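Beverage Service, Unit 4: Running a Dispenser Station
Handout to go with the lecture, room 1402
Last revised June 13, 2026

Okay, so last time we did hot holding and I promised we'd get to the fun part, the self-serve table. I'm writing this the way I say it in class, so if it rambles, you know why. Bring it with you to the practical, because I will ask you to set up a station from a bare table and I won't be answering questions while you do it (Milagros Gatchalian will be there with the clipboard, and she won't either).

What we mean by a station

A station is a tank, a tap, a tray and a cup. That's it. People want to add signs and little baskets and a vase, and we can talk about the vase later. Guests walk up with a plate in one hand, half listening to somebody, and they need to see where the cup goes without thinking. If they have to stop and figure it out, you get a line, and a line at breakfast is the thing every manager I ever worked for at the Horel complained about first.

The tank is where the drink lives. The tap lets it out. The tray catches what misses, and something always misses. The cup is the one part your guest touches all the way through, so we spend more time on it than you'd expect.
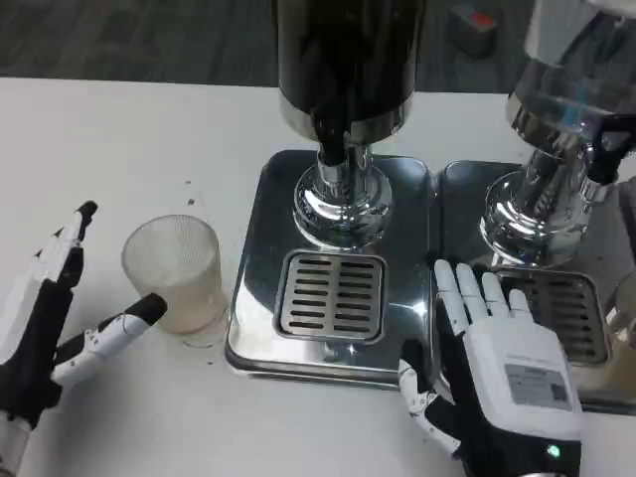
Spacing is the other thing I keep going on about. Two dispensers next to each other is the normal setup for a small room, and the question is always how close. Pushing the trays together saves table and leaves no gap for drips to run into, which I like. The price is elbows. If both drinks are popular, two guests will want to stand in the same spot, so leave clear table on the outer sides for them to set their cups down. At Juscombe we ran coffee and water right up against each other for years, and the fix was just moving the clean cups to the far left, so people came at the table from different directions.

Dark tank, clear tank

A clear tank sells the drink. Put orange slices in water and everybody wants it. It also tells you the level from across the room, and you'll be grateful for that on a busy morning. A dark one hides the level, so somebody on your team has to own checking it, and I mean one person with a name. Write the name on the prep sheet. For coffee I still like dark, because a half-full clear tank of coffee looks tired by the second hour even when it tastes perfectly fine.

The tray and the grate

Okay, drips. Coffee is the worst for this because it's dark and it dries into a ring that you can see from the door. Every time you pass the station you look down before you look up. You want to catch the coffee while it's still a thin brown stream going where it should, with the tray and the white tabletop clean underneath it, and a white top is pretty unforgiving, so keep a folded cloth on you – a dry one.
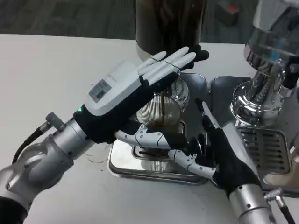 Emptying a tray is a two-part job and students only ever do the first part. You lift the grate, you pour off what's under it, you wipe, fine. Then you have to rinse the slots. A thin stream of dark coffee like the one we're talking about here leaves a film wherever it lands, and it builds up in the corners where a cloth can't reach. Soft brush, warm water, dry it all the way before it goes back. Polished metal shows water spots almost as badly as it shows coffee.

Choosing the cup

I have opinions! Take them or leave them. A short, straight tumbler beats a tall one at a dispenser. It clears the spout, it's hard to knock over, and it doesn't wobble on the slots. Our house style for the course is the ribbed kind, from the Jolel line, and the ribs do two jobs: they give you some grip, and they hide fingerprints between polishings. Ours hold 200 ml if you fill them up, and you never should.

Handling is the same as in Unit 2. Hold it low, keep your fingers off the rim, and look it over for chips before it goes anywhere near a guest. Set it down gently, too – people slap glasses down when they're in a hurry and you can hear it three tables away. 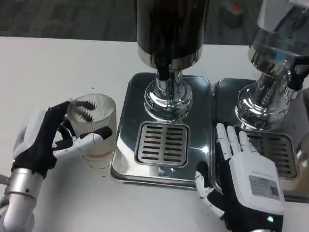
Filling without the mess

Here's the order I want to see in the practical.

Put the cup on the grate first, centered under the spout. Don't hover it in the air, you'll splash.

Keep one hand around the lower part of the cup the whole time the tap is open.

Open the tap all the way. Half-open taps spit.

For a tasting pour, stop while it's still shallow. For a full serving, leave a finger of space at the top. Count to three before you slide the cup out, so the last drops land in it and you don't trail them over the edge of the tray.

At the Pană we poured roughly 8 tasters per guest table, and the shallow pour was what kept us from wasting a whole tank before noon. A little in the bottom is plenty to judge color and smell.
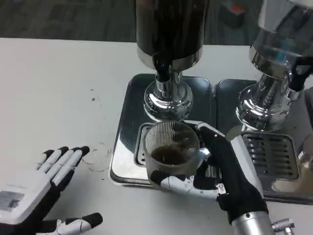

Ozan Soylu disagrees with me on the three-count and asked me to put his side in the handout, so: he says three is too short for coffee, that a spout can hang on to its last drop for longer than you'd believe, and that he would rather have students watch the tip until it's clean and forget about counting. He also says that a guest is never going to do either one, so the tray had better be empty when they get there.

Fair enough. Do it his way if you like, I'll accept both on the checklist.

For next time

Read the section on descaling and come with one question. If you're taking the August practical instead, the sign-up sheet is on the door, and you'll need closed shoes and your own cloth.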